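Ticket 660: Water heater drops pressure and shows fault 8
Status: Closed
Opened by: Leonor Pacheco
Assigned to: Nuno Morais
Site: Macedo, ground floor kitchen
Unit: Wornix wall-mounted gas water heater

Leonor Pacheco, 8:11 a.m.
Hot water stopped this morning while I was rinsing dishes. The display shows 8 and the burner will not light. I turned the unit off and on at the switch. It ran for a minute and stopped again with the same number. Cold water is fine at every tap. No smell of gas.

Nuno Morais, 8:40 a.m.
Thanks. On that model 8 is low water flow through the heater. Please check three things and write back:
1. Is the shutoff valve under the heater fully open? The handle should be in line with the pipe.
2. Does the bathroom tap give the same fault, or only the kitchen?
3. What temperature is set on the panel?

Leonor Pacheco, 9:25 a.m.
Valve is in line with the pipe. Bathroom does the same thing but takes longer to fail. Panel is set to 60.
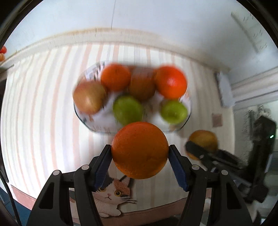
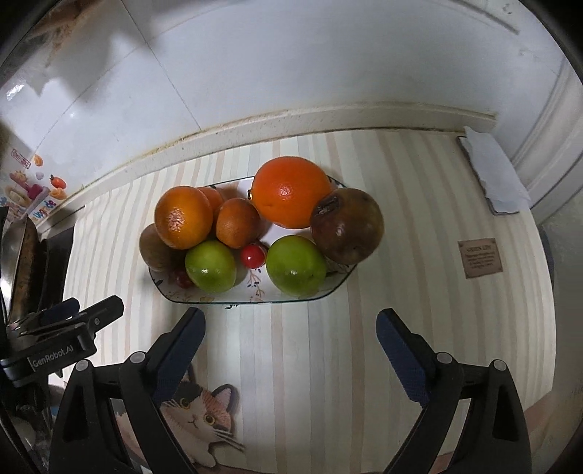
I forgot to say that the pressure was weak on the hot side for most of February. We got used to it and left the tap open wider. The plumber who put in the new kitchen faucet was here before that started.

Nuno Morais, 9:50 a.m.
That helps. Weak flow on the hot side only, with normal cold, usually means the inlet filter on the heater is clogged. Work on the pipes can knock scale loose and it ends up there. Please turn the set point down to 50 for now and leave the unit off until someone comes. I am sending Sérgio today.

Sérgio Bragança, 2:15 p.m.
On site. Measured hot flow at the kitchen tap before touching anything, well under what the unit needs to fire. Closed the valve, drained the heater and pulled the inlet filter. It was packed with scale and a few bits of thread tape. Rinsed it and put it back with a new O-ring. Flow came back but not all the way. Fault 8 cleared. Burner lights at the kitchen tap, but drops out if the tap is less than half open.

Nuno Morais, 2:30 p.m.
Check the faucet aerator and the flow sensor. If the sensor wheel is sticking, swap it. Orkutberg has the part in stock.

Sérgio Bragança, 3:45 p.m.
Aerator had the same grit in it. Cleaned. Took out the flow sensor and the wheel was dragging. Picked up a new one from Orkutberg and fitted it. Burner now lights with the tap a quarter open. Ran both taps for 11 minutes with no fault. No leaks at the joints. Old sensor is in the van if anyone wants it for the warranty claim.

Benedita Ramalho, 4:10 p.m.
Warranty claim started for the sensor. Please keep the old part and tag it with the ticket number. The filter cleaning is not covered and will go on the regular invoice.

Leonor Pacheco, 8:05 p.m.
Two showers and a sink of dishes tonight with no problem. I left the setting at 50 and it is hot enough. OK to close.

Nuno Morais, 8:20 p.m.
Closing. If the number comes back, reopen this ticket and do not start a new one. Filter should be checked again at the yearly service.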